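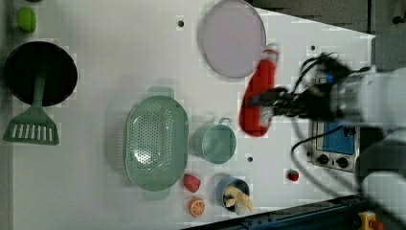 Toy kitchen table, overhead camera, gripper holding the red piece.

From: Everaldo Assunção
To: gripper-users list
Subject: Re: Parallel fingers vs. soft fingers for small plastic parts
Date: 5th March

Hello Irja, and hello everyone,

Thank you for the long and thoughtful message, and sorry it has taken me a while to answer. I wanted to have some numbers in hand before I wrote, and then the numbers led to more questions (as they do), and then I had to find the spreadsheet again.

Irja Kiiskinen wrote:
> We are about to choose between the Vainio two-finger gripper and
> the Plerix with the soft pads for our bench at Dustness. The
> parts are small and light, mostly molded plastic, no two alike.
> The Plerix is kinder to the parts but I worry about how wide the
> fingers are when things sit close together. Has anybody run both
> on the same table, with the same arm and the same camera? I don't
> need a proper study. I would be happy with an honest opinion and
> a few pictures.
>
> Second question, if you have the patience: do you keep the
> camera overhead or do you put it on the wrist? We have had it on
> the wrist for two years and I am tired of the cable.

I can answer the first one fairly well and the second one with more feeling than evidence.

We have run both grippers at Brunau, on the same arm, over the same white table, with the camera looking straight down. The picture at the top is from the Vainio set. We use toy kitchen things because they are cheap, easy to replace, and wonderfully awkward in shape. The big oval colander has those flat tabs at the ends, the pot has its short loop handle, the plate is round with hardly any rim to speak of, and then there is the fruit, which is small and rolls off if you so much as look at it. If your parts are no two alike, I think you would find it a fair stand-in.

In all we logged 511 picks, split between the two grippers, with the objects put out by hand in a fresh arrangement each time. I counted a pick as failed if the object was dropped, pushed away before the fingers closed, or never touched at all. The Vainio failed 46 times. I am not going to give you a figure for the Plerix yet, and I hope you will forgive me. Halfway through we changed the pads, and I have the two halves mixed together in one file. I would sooner sort that out than send you something you might quote to your boss.

What I can tell you is where the trouble was. With the Vainio it was nearly always the flat things. The plate is the worst of the lot. The fingers come down over the rim, there is very little to close on, and the whole plate slides along the table a little way and stops. The slotted spatula is hard too when it lies flat, though if you lay it partly across the frying pan you can get under the handle without much fuss. Tall or soft pieces it picks up happily, and it will go in beside a neighbor with not much room to spare. I was pleasantly surprised by that!

With the Plerix the flat things went better, I think because the pads give a bit and find the edge by themselves. But your worry about the width is a real one. When the pot and the colander stood side by side, the way they do in the picture, the soft fingers would bump the one on the way to the other. We ended up adding a small sideways approach for crowded spots, and it helped, but it cost us some time on every pick and I never liked the look of it. If your parts arrive well spread out you may never notice. If they arrive in a heap, I would lean toward the Vainio and spend the effort on the flat parts some other way.

One practical note on force. We started with the closing force set at 300 on the Vainio controller (its own units, I have never found a page that turns them into newtons) and that was too much for the lighter fruit, which would pop out sideways. Going down in small steps until it stopped was dull work but worth an afternoon. Write the number down somewhere. I did not, the first time.

Now the camera. I moved ours overhead last July and I would not go back for this kind of table. You get everything in one view before the arm sets off, the calibration holds as long as people leave the mount alone, and planning is simpler when the picture does not move with the hand. The price is that the arm gets in the way of its own work. You can see it in the picture: the arm comes in from the right and partly covers the gray stovetop panel, and anything underneath is gone as far as the detector is concerned. We get around that by taking the detection image with the arm parked well back, and then trusting it until the pick is done. It is fine for things that stay put. For the fruit, well, see above.

Fast moves also blur, both the arm and whatever it is carrying. The red piece in the picture is a fair sample. It makes no difference for planning, but if you want to check from video whether a grip was slipping, you will need a shorter exposure and a good deal more light than we have. I have been meaning to hang a second lamp since the winter.

As for your cable, I am afraid moving the camera only takes care of one of them. The gripper's own cables still loop out over the table, and ours hang lower than I would like. We tried tying them closer to the arm and then the wrist could not turn all the way, so out they came again. If anyone on the list has a neat way of dressing cables on a gripper that has to rotate, please do write, because I would be very grateful, and I suspect Irja would be too.

I will send the Plerix figures once I have untangled the file. Irja, if you can tell me how tall your tallest part is and how close together they usually lie, I can set out something similar here and try a short run with each. It is no trouble, the toys are out on the table most days anyway.

Warm regards to all at Dustness,
Everaldo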